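Home Projects > Organizing > Small Spaces
Search this site Go
Print this page | E-mail to a friend

How I Sort Out a Junk Drawer (and Keep It That Way)

I put this job off for most of last winter, and then one evening in April I couldn't get the kitchen drawer to open at all because a whisk had turned sideways. So out it all came! Since then I've done every drawer in the house, plus two at my sister's place in Dornmont, and I've settled on a way of doing it that takes me one evening per drawer.

Start by pulling the drawer right out and tipping it onto an old bed sheet. Don't pick through it while it's still in the cabinet - you'll get bored and quit, I've done it. Wipe the inside with warm soapy water and leave it to dry while you sort.

I make four heaps: use it every week, use it now and then, belongs in another room, trash. Be tough with the batteries. Test them, and if you don't have a tester, borrow one. Mystery keys go in an envelope with the month written on it, and if I haven't opened the envelope in a year, out they go (okay, I still have one envelope from before we moved).

Now measure. You want the inside width, the inside depth and the height up to the lip, and the height is the one I always forgot. My kitchen drawer is 296 mm wide inside and 261 mm deep, so two trays side by side fit nicely if neither one is over 140 mm. Cut a piece of shelf liner to size and lay it down first or the trays will skate around every time you open the thing.

Lay the trays out before you fill anything. Weekly stuff goes at the front, the now-and-then stuff at the back. I leave one tray completely empty for whatever turns up next, and there's always something. Small things like thumbtacks and fuses do best in lidded tins. Mint tins are perfect, and I label mine on the lid with masking tape and a marker.

Slide the drawer back in and open and close it hard a few times. If something rattles or jumps out of its tray, fold up a bit of liner and wedge it in the gap. Then live with it for 7 days before you buy anything else. I bought a fancy bamboo set too early once and ended up giving it away.

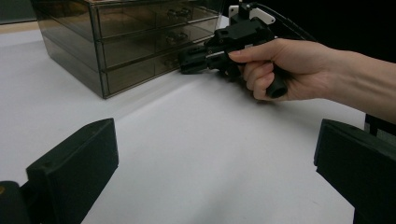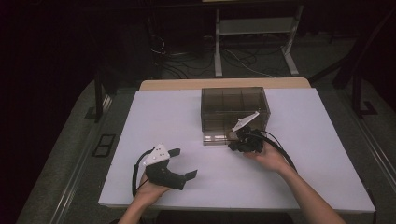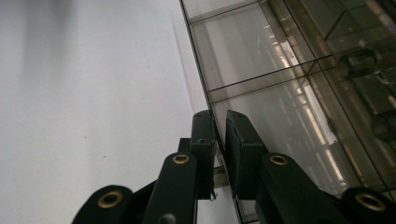
Nandi Mofokeng wrote to me that she skips the liner and uses little dots of poster putty under each tray instead, four to a tray, and that hers haven't budged even with the kids yanking on the handle. I'm trying it on the desk drawer next. She also says to warm the putty in your hands first so it grips.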